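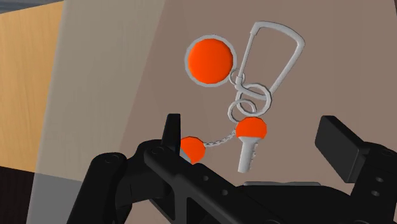 Strazds Keys is a set of simulated grasp episodes made at Prendora, and this file describes the fault we found in it and what we did about the fault. Please read it before you train on the data. The object to be grasped is a key set with a carabiner at one end, then an orange disc, some gray rings, and an orange-headed key with a toothed blade. All these parts are separate bodies joined by constraints, and the fault comes from the joints between them. In a typical approach the two black fingers are wide open with the key between them, and the carabiner and the disc stay outside the gap. A grasp on the key must therefore pull the rest of the set through the rings.

Status

Version 2 of the set, released 1 Jul 2024. Version 1 is withdrawn. If you have a copy of version 1, delete it or run the filter script described under Repair.

Contents

The release has more than 2,000 episodes. Each episode is one folder with joint positions, gripper width, contact forces, rendered views and a result label. The result label is either lifted, dropped or void. The label void is new in version 2.

What went wrong

In version 1 the label was computed from the gripper width and from the height of the wrist. If the fingers stopped before they were fully closed, and the wrist then went up, the episode was marked as lifted. This rule was written for solid blocks and was never changed for the key set.

With the key set it fails in the following way. The fingers close on the blade, the solver pushes the key into the finger pad by a small distance, and the contact force grows very fast. After some steps the key leaves the pad on the wrong side. The gripper width stays frozen at the last value, so the rule still sees a held object. The wrist rises with nothing in it and the episode is saved as a success.

Liis Lūse noticed it in November, when a policy trained on version 1 learned to close fast and go up without looking at the object at all. She then checked 100 episodes by hand, all of them marked as lifted. In 18 of them the key set was still on the table at the end. We were not happy with this number, but it explained the behavior of the policy well.

The second fault
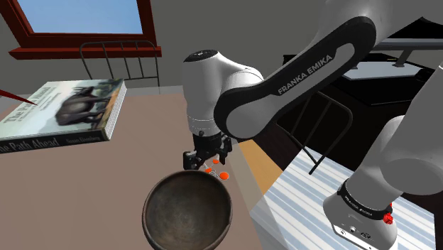 Rimantas Lūse found a different problem when he replayed the bowl episodes step by step with the force log open. The wrist controller did not stop when the force limit was passed, because the limit was read once per action and not once per solver step. Near the bowl this matters more than on the free table. The black fingers come down directly over the small orange-red discs just past the bowl's far rim, with one finger assembly hanging above the back of the rim itself, so a small error in height can bring a finger onto the bowl. In the log we saw 43 episodes where the limit was passed and the motion continued to the end of the action. On a real arm this would be a safety matter, and we ask you not to copy the version 1 controller settings to any hardware.

Repair

1. The label is now computed from the height of the key set, measured at the carabiner and at the key. Both must be above the table for a full second.
2. The force limit is checked at every solver step. When it is passed, the action is cut and the episode gets the label void.
3. The finger pads have a thicker collision shape. The rendered shape is the same as before - only the contact changes.
4. The script Grorko reads a version 1 folder and writes the new labels. It doesn't repair the motion.

Known limits

The rings can still lock into each other in a way real rings can't. The carabiner gate doesn't open. We have no cloth or soft objects. Episodes with the label void are kept in the release, in their own folder, and should not be used as negative examples.

Contact

Send reports to the Strazds group, Prendora, Grorstead office. Please include the episode folder name and the solver step where you see the problem.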